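How to Wash and Dry Black Clothes So They Stay Black

Black cotton fades for two reasons. Dye leaves the fiber in the wash, and the surface of the fabric gets rubbed until tiny loose ends stick up and scatter the light. The second one is often mistaken for the first. A shirt that looks gray may still have most of its dye. It is just fuzzy.

This page covers ordinary black cotton and cotton blends: T-shirts, work pants, sweatshirts, socks. It does not cover wool, silk, or anything with a dry-clean label.

What you need

A washing machine with a cold setting
Liquid detergent, preferably one without bleach or optical brighteners
White vinegar (optional)
A drying rack or line out of direct sun
A mesh bag for small items

Step 1. Sort by color and by weight

Keep black and very dark navy together. Dark red can go in too once it has been washed several times on its own. Do not put towels in this load, even black ones. Towels shed lint, and they are rough enough to wear the surface of a T-shirt.

Jeans should go in a separate load from thin knits for the same reason. If you don't have enough for two loads, wait. Black clothes that have been worn once and only sat at a desk can usually be aired overnight and worn again, and skipping a wash does more for the color than any product.

Step 2. Turn everything inside out

Close zippers and hooks first. Then turn each piece fully inside out, sleeves and legs included. The inside takes the rubbing and the outside is mostly left alone. Check pockets while you do this. One paper tissue in a black load will cost you half an hour with a lint roller.

Step 3. Measure the detergent

Most people use too much. Extra detergent does not rinse out in a short cycle, and it dries as a pale film that looks a lot like fading. For a medium load in soft water, use the lowest line on the cap. In hard water go up to the next line and no further.

Powder works, but it may not dissolve well in cold water. If you prefer powder, stir it into a jug of warm water and let that cool before pouring it into the drum.

Step 4. Choose the cycle

Cold water, short cycle, low spin. If your machine lets you set the spin by number, 600 is enough for T-shirts and light pants. They will come out wetter than you are used to and take longer to dry, but they will have fewer hard creases. Fill the drum about two-thirds full so the clothes can move.

Add an extra rinse if the machine has one. You can put half a cup of white vinegar in the softener compartment to help clear leftover detergent. Check the machine's manual before doing this often, as some makers advise against it. Never use vinegar together with bleach.

Step 5. Take the load out promptly

Wet clothes left in the drum pick up a sour smell and set their creases. Shake each piece once, hard, holding it by the hem. Pull the seams straight with your hands.

Step 6. Dry in the shade

Sunlight fades black dye quickly. Dry indoors, or outside under a roof. Hang T-shirts upside down from the hem so that any peg marks end up low on the body. Lay heavy knits flat. If you have to use a dryer, use low heat and take the clothes out while the seams are still slightly damp.

Step 7. Fold on a flat surface

Use a bed or a large table. Turn the piece right side out, smooth it from the center toward the edges, and fold the sides in before folding up from the bottom. Black fabric picks up lint from fleece and wool blankets, so fold on smooth cotton if you can. 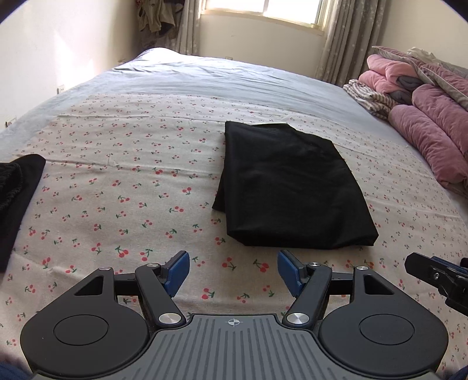
A black garment folded on a cherry-print cloth.

Let everything dry completely before it goes in a drawer. The thick parts are the ones to check: waistbands, collars, underarm seams and the corners of pockets.

Removing the gray film

If a black shirt has started to look dusty, try this before buying dye. Fill a sink with warm water, add one cup of white vinegar, and soak the shirt for 21 minutes or so. Squeeze it gently, then run it through a cold rinse with no detergent. Dry it in the shade and compare it with something newer in daylight.
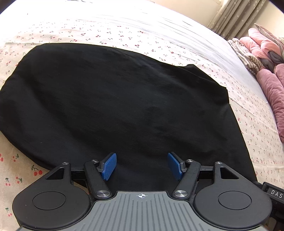 If the color has improved, the problem was residue and you can fix it for good by cutting back on detergent. If nothing changed, look closely at the surface. Short fuzz can be taken off with a fabric shaver, used lightly and with the cloth pulled flat. Stay away from seams and printed areas.

Re-dyeing is the last choice. It works well on pure cotton and poorly on polyester unless you buy a dye made for it. The stitching is often polyester even when the shirt is cotton, so it may stay gray afterward.

Common questions

Does salt set the dye? No. Salt is used during some dyeing processes, but adding it to a finished shirt in the wash has no useful effect.

Should new black clothes be washed before wearing? Yes, alone and cold. Loose dye can rub off on skin, car seats and pale bedding.

How often should black jeans be washed? After 8 wears is reasonable if they are not stained. Spot clean in between with a damp cloth.

Written by Onni Savolainen. Last updated 11/20/20.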